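Gears, rails and the washing-up

People ask whether a machine will be doing their dishes soon. My usual answer is to look at the shop floor first, where the parts are rigid and the light is steady. Putting a gear on a peg is a good test – the bore is small, and a slight tilt is enough to jam it.

At Troltthorpe the benchmark is dull on purpose: one blue gear, one aluminium rail, a plain cloth. A pass needs 16 placements in a row. The Greminska controller managed 7 in November.

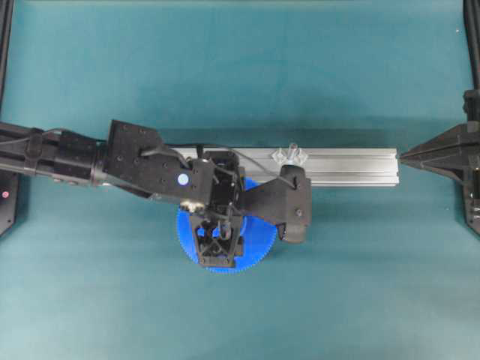
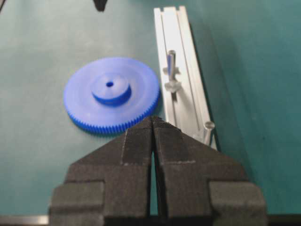
Gebretsadik wrote back that gears flatter the machine. A gear keeps its shape, and a wet tea towel does not, so a good score at the bench says very little about the kitchen.

I accept the second half. The first I would dispute, as flat parts are awkward for two stiff fingers to get under. Force sensing at the wrist helps, though it slows each attempt by 3 seconds. I would still fold my own towels for now.

Shares: 16 | Comments: 3
Contact | © Husska Notes | Back to top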